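Search this book Enter a word or topic Go

Chapter 2
Hanging Clothes on a Rail

Most of us learned to hang up a shirt from whoever happened to be tired of picking it up off the floor, and so we carry one household's habits into the next without giving them much thought. In this chapter we will slow down and look at the hanger itself, the rail it goes on, and the order in which garments sit beside one another – all the small matters that Chapter 1, with its folding and stacking, left for later.

Begin with the hook. Before you lift anything, notice which way it points, and try to have every hook on your rail pointing the same way. Then look at the shoulders of the garment and see that they rest evenly on the bar. Hangers come in many colors and materials, and a mixed rail is perfectly all right for practice.
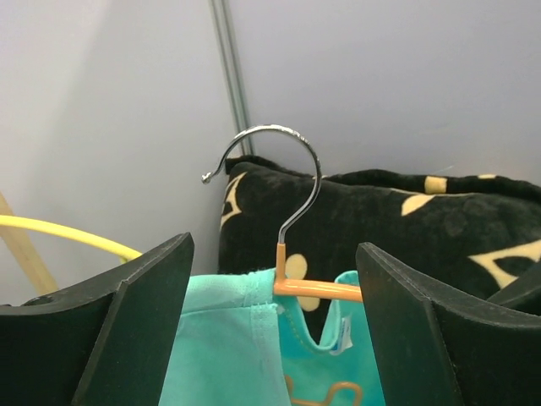
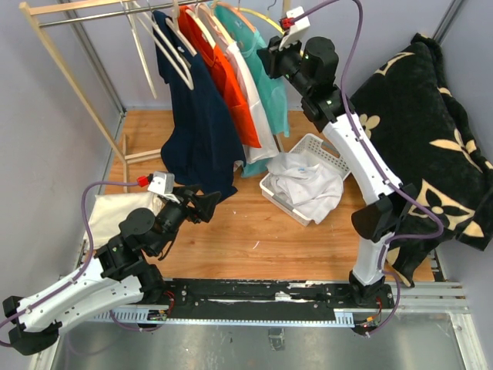

A turquoise or teal garment on its hanger.

Wilma Cuypers, writing to us after the first edition, felt we had been far too strict about sorting by color. She sorts by length, she told us, long things at one end and short at the other, and uses the space under the short ones for shoes. We have come around to her way of thinking, and you will find her method in Exercise 27, along with the older one – do try both before you settle, and give each a fair week in your own closet!

Related chapters
Folding Knits and Sweaters
Shelves, Drawers and Baskets
Packing Away Winter Coats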